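Set-Up Guides > Two-Arm Cells > Safe Practice
Updated 21st April | Trultstead Technical Publications

4. Preparing the work surface for two-arm pick and place

This section applies to tabletop cells commissioned under the Trultstead bench procedure. Complete Section 3 (Joint limits and stop circuit) before you begin.

4.1 Surface and backdrop

1. Press the stop button and confirm that both arms are disabled.
2. Lay the cloth on the table and smooth it out toward the edges. Folds in the work area shift the contact height.
3. Hang the backdrop behind the table. It may touch the back edge of the cloth but must not rest on the work area.
4. Route cables outside the reach of both arms. Keep a clearance of 36 mm from any moving link.

NOTE: Small creases in the backdrop are acceptable.

4.2 Placing the objects

5. Set the plate at the center of the work area. It must be empty at the start of every run.
6. Place one object on each side of the plate. Each arm handles only the object on its own side.
7. Check that neither object overlaps the rim. An object may sit close to the plate if the fingers can close without striking it.

NOTE: Use rigid or semi-rigid toy food. Real food is not permitted in Skuncombe cells.

4.3 First approach

8. Stand outside the marked floor line, at least 900 mm from the table edge.
9. Release the stop button and select reduced speed.
10. Move the left gripper to its object and hold. Repeat with the right gripper.
11. Inspect the finger positions from outside the line. If a finger is over the plate, back the arm out and repeat step 7.
12. Start the transfer. Only one arm may be above the plate at a time. Set the handover delay to 2 seconds.

CAUTION: Pinch hazard. Do not reach between the grippers to correct an object, even when both arms are at rest. Press the stop button first.

CAUTION: Do not raise the grip force to make up for a poor approach. Reposition the object.

Record any contact with the plate in the cell log, with the run number and the arm involved.

Contact Trultstead Support | © Trultstead | Back to top

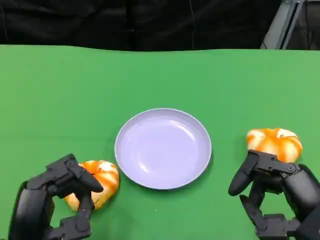 Fig. 4-1. Grippers at the objects on either side of the plate.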